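Two-arm suturing rig, thread handling problems
Shared Workshop > Builds > Arms and manipulators

kekholm_bench
Posted February 20, 2021
We've had the pair of arms on the Kun controller in our shared workshop since November. Needle handoffs are fine. Thread is what costs us time. We cut lengths at 185 mm and the slack ends up near the jaws.
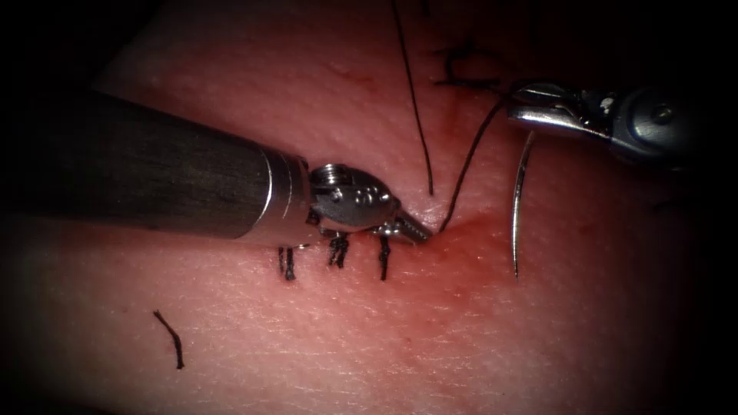 Right arm on the needle, left jaws down at the tissue pad.

I'm thinking of going down to 89 mm and putting up with more thread changes.

Rusus
Don't. At 89 you spend the whole evening reloading. Your problem is the wrist angle on the driver side — bring it in flatter and the slack stays behind it.

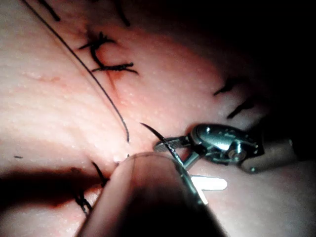
I ran mine steep for months and fought the same thing. Changing the approach by 13 degrees fixed most of it, same thread length.

trulby
Disagree with Rusus. Flat approach means the wrist housing blocks your side view. Shorter thread is the cheap fix, try it first.

kekholm_bench
View is already tight with both wrists in close.
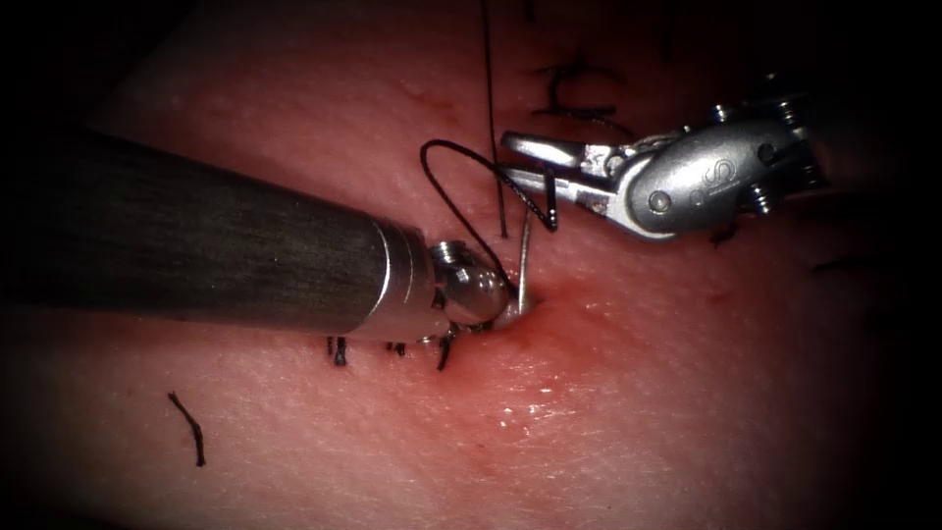
Needle standing in the pad, thread looped above it.

Rusus
Then move the camera. It's two bolts.

Andor Szalai
Both of you are skipping the tension routine. Does the left arm pull slack before the right one lets go, or after? I'd look at that before cutting thread or moving anything.

kekholm_bench
After. It was easier to code that way.
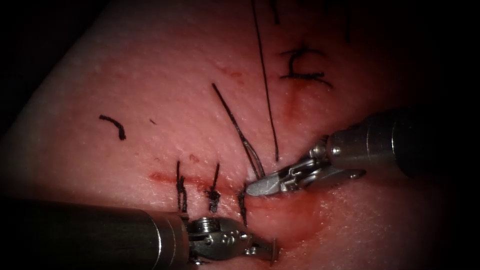
Working along the incision, three stitch ends standing up from it.

I'll swap the order and leave the length at 185 for now.

trulby
Still say you'll end up cutting it shorter. Post the jaw timings when you have them.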